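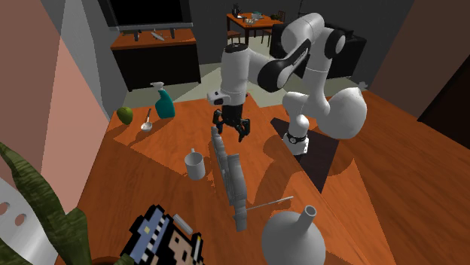

Wiroten은 지금 어느 단계인가요?

시뮬레이션에서 집고 옮기는 동작까지는 돌아갑니다. 공방 실물 팔은 전원과 배선이 끝났고 그리퍼 제어를 맞추는 중입니다.

Wiroten 중간 진행 보고 (Laaksonen 기금 제출용)
22/11/2021 | 글: Kerttu Karppinen
인쇄하기 | 이메일로 보내기

급하게 씁니다. 양식에 있는 항목 순서를 다 못 지켰습니다. 빠진 칸은 최종 보고 때 채우겠습니다. 먼저 결론만: 일정은 조금 밀렸고, 예산은 안 넘었고, 3월 공개 시연은 그대로 갑니다.

1. 한 일

기계 쪽. Stornthorpe 공용 공방 안쪽 작업대에 받침대 고정 완료. 볼트 구멍 위치를 한 번 잘못 뚫어서 상판을 뒤집어 다시 썼습니다. 보기엔 별로인데 흔들림은 없음. 케이블은 어깨 뒤쪽으로 돌렸고, 손목에서 90도 꺾이는 자리에 여유를 더 줬습니다. 처음 배선은 손목을 끝까지 돌리면 피복이 당겨졌어요. 그거 찾는 데 저녁 시간을 꽤 썼습니다.

전기 쪽. 그리퍼는 팔 본체와 전원을 분리해서 12 V 따로 넣습니다. 신청서에는 공통 전원이라고 적었는데 바꿨습니다. 그리퍼가 꽉 물 때 제어보드가 재부팅되는 일이 있었고, 분리하고 나서는 아직 재현이 안 됩니다. 완전히 해결됐다고 쓰기엔 이른 것 같아 '관찰 중'으로 둡니다. 퓨즈는 공방 규정대로 달았고 안전 담당자 확인 서명 받았습니다. 서명지는 스캔해서 따로 보냄.

소프트웨어 쪽. 이번 분기에 시간이 제일 많이 들어간 부분. Zutitz 그리퍼의 드라이버를 새로 짰습니다. 제조사에서 준 예제는 손가락 위치만 읽고 힘 값을 안 읽어서, 우리 용도로는 쓸 수가 없었습니다. 지금은 둘 다 읽고 로그에 남깁니다. 코드는 공방 저장소에 올려 놨고, 설명 문서는 반쯤 썼습니다. 설치 부분만 있고 사용법이 없음. 12월 중에는 채우겟습니다.

2. 시험 결과

시뮬레이션에서 집기 시도 561회. 물체 종류와 놓는 자리를 섞어서 밤새 돌린 것이고, 실패 로그도 지우지 않고 다 보관 중입니다. 성공률은 이번 보고서에 안 적습니다. 판정 기준을 중간에 한 번 바꿨기 때문에 앞부분과 뒷부분을 합치면 숫자가 거짓말이 됩니다. 새 기준으로 앞부분을 다시 판정하는 중이고, 나오는 대로 표로 보내겠습니다.

그래도 경향은 적어 둡니다. 가늘고 긴 것이 제일 어렵습니다. 탁자에 납작하게 붙은 물체는 손가락 끝이 먼저 바닥에 닿아서 팔이 스스로 멈춥니다. 높이 여유를 주면 이번에는 물체를 놓치고요. 이 균형을 아직 못 찾았습니다. 서 있는 물체는 접근 방향만 맞으면 대체로 괜찮은데, 키가 크고 위가 무거운 건 건드려서 넘어뜨리는 경우가 있습니다.

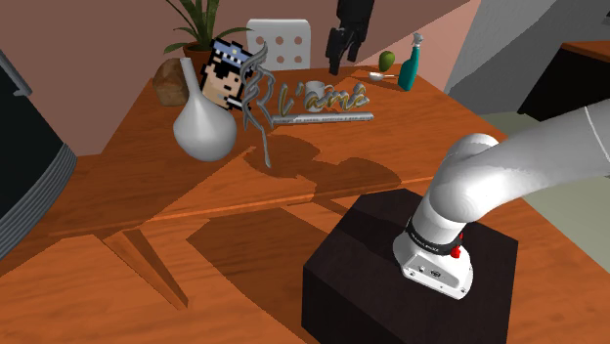
비상정지 문제는 지난번 통화에서 물어보신 거라 따로 씁니다. 실물에는 버튼이 작업대 앞쪽, 앉은 사람 손 닿는 곳에 하나, 공방 출입문 옆에 하나 있습니다. 둘 중 아무거나 누르면 팔 구동 전원이 끊기고 제어보드만 살아 있습니다. 시뮬레이션 모델은 베이스 앞면, 검은 링 바로 아래에 작은 빨간 버튼이 튀어나와 있는데, 우리 프로그램에서는 이 버튼에 아무 기능도 연결하지 않았습니다. 정지 시험은 키보드 명령으로 했고요. 시연 전에 이걸 실물과 같은 동작으로 연결해 둘 생각입니다. 처음 오는 회원들은 시뮬레이터로 먼저 연습하니까 눌러도 안 멈추는 버튼이 화면에 있으면 안 좋습니다. 받침대 높이도 실물과 다릅니다. 이건 제가 나중에 치수 재서 수정.

충돌 모양도 손을 봐야 합니다. 곡선이 많거나 구멍이 있는 물체는 계산을 빠르게 하려고 덩어리 하나로 뭉뚱그려 놓았는데, 그러면 손가락이 빈 공간에서 부딪힌 것으로 처리됩니다. 몇 개는 나눠서 다시 만들었고 나머지는 남았습니다. 재미없고 오래 걸리는 작업. 공방 저녁 모임 때 나눠서 하기로 했습니다.

3. 돈

이번 분기 지출은 400유로. 대부분 그리퍼 전원 분리에 들어간 부품과 케이블, 나머지는 손가락 끝에 붙이는 고무판과 볼트류. 영수증 모두 첨부. 전원장치 하나는 중고로 샀고 영수증 대신 계좌 이체 내역을 넣었습니다. 이게 인정이 안 되면 알려 주세요, 그 항목은 빼겠습니다. 컴퓨터는 새로 안 샀습니다. 공방에 있던 것을 밤에만 빌려 쓰는 조건으로 해결.

신청서에 있던 '카메라 추가' 항목은 아직 한 푼도 안 썼습니다. 지금 단계에서는 물체 위치를 시뮬레이터에서 바로 받아 쓰고 있고, 실물에서는 테이프로 표시한 자리에 손으로 놓고 시험합니다. 카메라는 내년 초에 사는 쪽으로 미루고 싶습니다. 예산 항목 이동은 아니고 시기만 바뀌는 것. 승인이 필요한 변경인지 확인 부탁드려요.

4. 늦어진 것

- 실물 집기 시험. 10월에 시작한다고 썼는데 못 했습니다. 위의 재부팅 문제 떄문입니다.
- 회원용 안전 교육 자료. 초안만 있음.
- 사용법 문서. 위에 쓴 대로.

공방이 난방 공사로 닫혀 있던 기간도 있었습니다. 그동안 시뮬레이션 쪽을 당겨서 했기 때문에 전체로는 손해가 크지 않다고 봅니다.

5. 다음 보고까지

우선 실물 그리퍼의 힘 값 보정. 이게 안 되면 뒤가 다 밀립니다. 그다음 시뮬레이터에서 쓰던 동작을 느린 속도로 실물에 옮겨 보고, 가벼운 것부터 집어 봅니다. 유리나 도자기는 한참 뒤로. 실물 시험은 반드시 두 사람이 있을 때만 하기로 공방과 정했고, 그래서 일정표가 제 마음대로 안 움직입니다. 시연 장소는 공방 앞쪽 공간으로 예약 신청해 두었고 확정 답은 아직입니다.

6. 여쭤볼 것

카메라 구입 시기 변경, 중고 전원장치 증빙, 이 두 가지는 답을 주셔야 다음 주문을 넣을 수 있습니다. 그리고 시연 날 Laaksonen 쪽에서 몇 분이 오시는지도 미리 알려 주시면 좋겠습니다. 안전선 안쪽 자리가 좁아서 나눠서 보셔야 할 수도 있어요.

첨부: 영수증 묶음, 이체 내역, 배선도 수정본. 시험 로그는 용량이 커서 요청하시면 링크로 보냅니다.

문의: Wiroten 담당 Kerttu Karppinen, Stornthorpe 공용 공방 | © 2021 Wiroten | 맨 위로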